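Brilesent store on the ring road: click and collect moved to the back

zorica_d
Has anyone used the collection desk since they moved it? It used to be by the front doors next to the carts. Now you walk past homeware and seasonal to get to it. I waited 15 minutes last night with one person ahead of me.

kosmas.s
Same. The old desk had two people on it in the evening. The new one has a bell.

I asked at customer service and was told the front space is going to Costura for alterations and dry cleaning.

JDanko
I work in retail, not for Brilesent. Putting collection at the back is normal. The stockroom is right there, so the picker doesn't have to push a cage through the whole store. It also means you walk past things you might buy. Most chains have tried it at some point.

zorica_d
I understand why they want it. I pay for my order online so that I don't have to walk the store. If I have to go to the back anyway I may as well pick up a basket.

galindo_e
I'll disagree with the complaints. I have collected 9 orders since June and only had one long wait, and that was at the old desk. The new one has chilled and frozen behind the counter, so they don't disappear for ten minutes to find your ice cream. Substitutions are better too. They show you the item and take it back on the spot if you don't want it.

kosmas.s
What time do you go?

galindo_e
Before 8 in the morning, mostly.

kosmas.s
That would explain it. Try it after work. The slots are an hour long and everyone turns up in the first ten minutes.

Duyen Q
The Kontogiannis on the other side of town does it from the parking lot. You park in a marked bay, call the number and they bring it out. Minimum order is $60, though, and the range is smaller. Fruit has been hit and miss for me.

JDanko
Parking lot collection needs more staff per order. I would be surprised if Brilesent went that way with this store.

zorica_d
I did send feedback through the app. I got a reply saying it had been passed to the store manager. I'll post if I hear more.

galindo_e
Fair enough. I'd still take the new desk over the old one. At least there is somewhere to put your bags down.

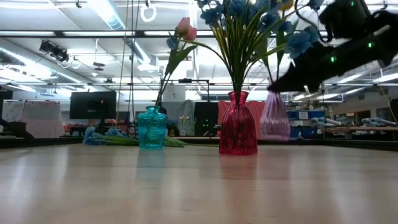 Duyen Q
One more thing for anyone collecting this week. The text message still tells you to go to the front entrance. Ignore it and go straight to the back, past the greeting cards.

kosmas.s
Can confirm, I got that message today. Front desk is already boarded off.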